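**Brallow Uto – kitchen unit for shared and teaching kitchens**

The Uto is a complete kitchen unit for halls of residence, adult education centres and supported housing. It is supplied with a cooking surface, a work surface and storage for everyday dishes, and is delivered ready to connect.

## Supply and fitting

- Width of standard worktop section: 60 cm
- Drawers per unit: 6
- Delivery: 18 working days from confirmed order
- Smallest order at contract prices: 16 units

Fitting is carried out by Ó Riain in all regions except Skimavholm, where the buyer appoints a local fitter. Electrical and gas work must be signed off before the unit is first used. Orders for use from October should be placed before the summer closure.

## Care of bars and grids

Parts that carry pans or dishes receive the hardest wear. Wipe the bars along their length with a soft cloth and a mild washing-up liquid, then clean the crossing points, where grease collects. Wire wool and scouring powder are not to be used and will affect the guarantee.

Lift removable parts with both hands and set them down on a folded towel. Glass bowls should be placed so that they do not touch the metal – small chips at the rim are the most common damage reported to us.

Replacement parts may be ordered singly. Please quote the unit number, found inside the door on the left.

Enquiries about contract supply should be sent to Solange Fraser, and those about spare parts to Marlene Chan.

Page revised Wed 20 March.
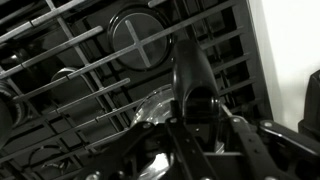
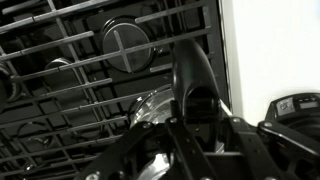 *Crossed bars at close range.*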